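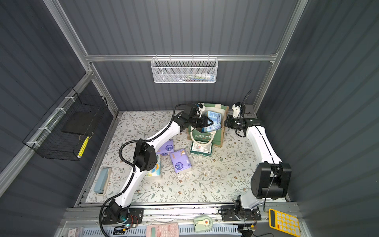 # 关于Ernik双臂装袋工作站的试用意见

首页 机构概况 业务公告 内刊 文艺副刊 联系方式
请输入关键词 搜索 高级检索

2020年1月,Didetti礼品代办所收到Zirkico公司送来的报价文件,正文之外另有附件五十六页。文件称,该公司愿将Ernik双臂装袋工作站一套,连同名为Gape的软袋开口服务,以租赁方式提供给本所使用,租期四个月,期满可续。所长在首页右上角批了一行字:请Pagano同志阅后组织试用,并提出书面意见。

Mirko Pagano在本所任职多年,历任收发、装配、质检各岗,其时主管装配室。他收到批件后,先将附件通读一遍,再将其中涉及“完成”一词的各处用铅笔划出。该词在附件中的含义并不一致。第三章称,物品离开夹爪即为完成;第七章称,物品位于袋内即为完成;服务条款部分则写作“以双方认可的状态为准”。Pagano在空白处注明:何种状态,由何人认可,应予明确。

本所承办的礼品袋,历来由装配室人工装成。按照现行《装袋须知》,袋口应当撑开,侧面不得内折,硬物贴边,软物居中,印有名称的一面朝向提袋人。该须知系十多年前由Pagano本人起草,其后仅修改过错别字。试用前,他将须知复印一份,交给Zirkico方面派驻的技术代表Lucrezia Testa。

Testa阅后询问:“提袋人站在哪一边?”

Pagano答称,提袋人尚未到场,装袋的人应当设想其所在位置。

Testa将这句话记入工作簿,并表示,Ernik目前未设此项参数。

## 一、试用经过

试用在装配室隔壁进行。工作站以深色波纹板围合,铝型材为架,两条机械臂分居台面前沿左右,台上铺有藤叶图案的垫子。所用物品均从本所库房调拨,有纸巾、文具、计算器等,品类与十二月所办订单大体相同。Testa建议先用纸盒,Pagano认为纸盒不足以说明问题,坚持使用软袋。

双方就此事交换了意见。Testa认为,任何设备均应从易到难进行验证,先以纸盒取得基准数据,符合惯例。Pagano对惯例表示尊重,同时指出,本所全年未曾接到一份纸盒订单。经商定,直接使用提袋,有关情况由Testa向公司说明。

第一轮试用中,机械臂取物平稳,动作较人工为慢。Pagano未对速度提出异议。他在记录中写道,装配室的老同事动作亦不快,节前最忙时也是如此,本所从未因此延误交付。

至下午,问题出现在袋口。提袋侧面所用的麻布质地疏松,受碰后易向内倒伏,后放入的物品因此失去位置。Testa解释,Gape服务正是为处理此种情形而设,由一侧夹爪捏住袋边,将其牵开,另一侧夹爪再行放入。Pagano要求查看夹爪近处的影像。Testa遂将腕部相机的画面调至显示屏上,两人并排坐下观看。

Pagano此前从未在这样的距离上看过一块麻布。布边的线头散着,经纬之间露出细小的方孔,旁边立着带花纹的硬质物品,近得发虚。他看了很久,询问能否将画面停住。Testa按下暂停。

“机器也是这样看的吗?”他问。

Testa答复,机器所接收的即为该画面,至于是否构成“看”,公司在附件中未作规定。

Pagano取出铅笔,似欲在附件中寻找相应位置,后又收起。 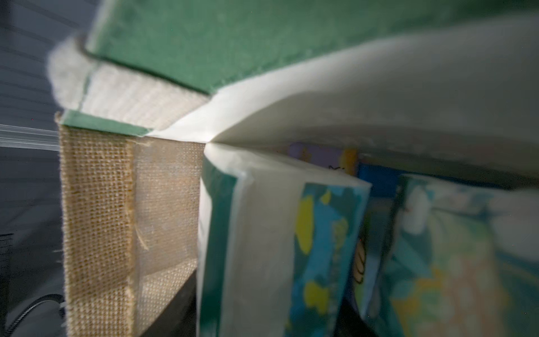

## 二、双方争议事项

次日上午,双方就验收标准举行会谈,四人到场,除Pagano与Testa外,另有本所会计及记录员各一人。会谈原定一小时,实际延至午后。

争议集中于一点。某次试用结束时,袋内物品齐全,无破损,无遗漏,惟麻布侧面一角向内折入,压在纸巾包装之上。Testa主张,依附件第七章,该袋应计为完成。Pagano主张,依《装袋须知》,该袋应当重装。

会计提出,从成本角度,一角内折并不影响交付,客户收到后自会理平。

Pagano对此作了较长的发言。据记录,其大意如下:客户收到提袋时,第一个动作是将手伸入袋中。若侧面平整,手便直接触到礼物;若侧面内折,手先触到的是一层需要拨开的布。拨开一层布所费的力气极小,然而当事人会由此知道,装袋的人在最后一刻已经去想别的事了。他本人年轻时收到过这样一只袋子,系母亲住院期间托人代买代装,袋中物品一件不少。他至今记得那层布,已不记得袋中装的是什么。

发言完毕,室内有片刻无人说话。记录员询问此段是否列入正式记录。Pagano表示,可以列入,亦可以不列入。记录员将其列入。

Testa随后要求休会。她在走廊里与公司通话,时间较长,其间有几次提高了声音。返回后,她代表Zirkico提出两项修改:附件中“适用于各类软袋”一句予以删除;“完成”一词的定义,在租期之内以本所《装袋须知》为准。她同时声明,作出上述修改后,Ernik的完成率将明显下降,公司对此不承担宣传上的责任。

Pagano表示同意,并建议在定义之后附图一幅,以便后来者对照。双方对选用哪一幅图再次产生分歧。Testa倾向于选用一幅平整的成品图。Pagano则认为,成品图人人能懂,难的是中途的样子,夹爪捏住布边、尚未松开的那一刻,最能说明所要求的是什么。经商议,采用后者。
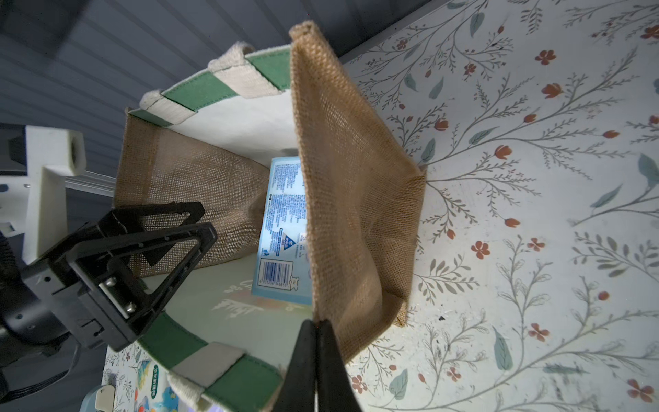
图三 腕部相机所摄夹爪捏持麻布侧面,浅蓝色包装立于袋内

## 三、意见

试用意见由Pagano执笔,送所长审定,全文不足一页。关于机械性能,意见认为取放平稳,可以信赖。关于Gape服务,意见认为构思合理,对疏松麻布的处理尚不稳定,宜由Zirkico继续改进,改进期间的服务费用应予减收。关于人员安排,意见写明,装配室现有人员一律留任,由其承担袋口复核,复核不合格者退回重装,不得由复核人顺手理平后放行。

所长对最后一句提出疑问,认为顺手理平更为省事。Pagano当面说明,顺手理平之后,机器便无从知道自己做错了什么,装袋的人也是一样。所长未再提出意见,签字照发。

设备租赁自签约次日起算。Testa按合同驻所调试,每日早到,与装配室人员同桌用餐。起初她仅就袋口尺寸、布料批次等事项发问,后来也问及其他,例如某位老同事何以总是最后才放入贺卡。老同事答复,贺卡应当在上面。Testa问,若提袋在途中倾倒,贺卡便不在上面了。老同事想了想,说那是路上的事。

租期将满时,Testa递交结项说明一份。说明的主体部分为各项数据,格式规范。末页另附一条,标题为“待定参数”,内容如下:

“提袋人位置。经向装配室了解,该位置无法测得,由装袋人员自行设想。目前暂以台面前沿中央代替。建议保留此项,不作删除。”

Pagano在该条旁边签注“同意保留”,署名,连同附件一并归档。归档前,他将试用时所用的一只提袋带回办公室,把麻布侧面撑开,放在文件柜上。袋内未放物品。次日,他发现布又向内倒下一角,便起身将其扶正,然后继续办理续租手续。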